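8 min read

4.2 Segmenting demonstrations by contact state

The Flandon planner expects each demonstration as a sequence of short segments, each with a start pose, an end pose and a contact label. Raw recordings do not arrive in that form. A single take of the drawer task holds two hand trajectories, two jaw-width signals and one head view, all on slightly different clocks. Before segmentation we resample everything to 20 Hz and align the streams on the first clear jaw closure of each hand.

We tried two ways of finding segment boundaries. The first, used in our earlier Brornimby release, places a boundary wherever the speed of either hand drops below a fixed threshold. It is simple and works well for pick-and-place, where people tend to slow down before they grasp. Drawers are harder. Operators often pull and release in one motion, and the speed never falls far enough to trigger a cut. The result is one long segment that mixes free motion with constrained motion, and the planner then tries to fit a straight approach path through the pull.

The second method adds the jaw-width signal and the position of the plate tracked on top of each gripper. A boundary is placed when the jaw width settles at a value above fully closed, or when the path of the plate stays close to a line for at least 21 samples. The line test is what catches the pull. Drawers in a small organizer move along one axis, so the plate must follow that axis while the jaws are engaged. When the fit error rises again, the segment ends.

Plate tracking fails when one hand covers the other in the head view. In these cases we hold the last pose for up to 2 samples and then mark the span as missing. Missing spans are not filled in. The Tuter loader drops any segment that contains one, and the rest of the take is kept.
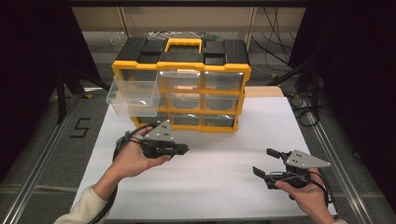 Labels are assigned after the cuts are made. Each segment is marked as free, approach, constrained or release, and the label is stored separately for each hand. We first used one label per time step for both hands and gave this up, as one hand is often still while the other works. With separate labels, the planner can treat a resting hand as free and leave it out of the contact cost.

On the held-out takes, the second method agreed with hand-placed boundaries in 86 percent of cases. Most of the remaining errors are late release boundaries. The jaws open gradually, and the width signal crosses our threshold after the operator has let go. Lowering the threshold moved these boundaries earlier but also split some pulls in half, so we left it unchanged. The same settings are used for the Ahuja experiments in Section 5.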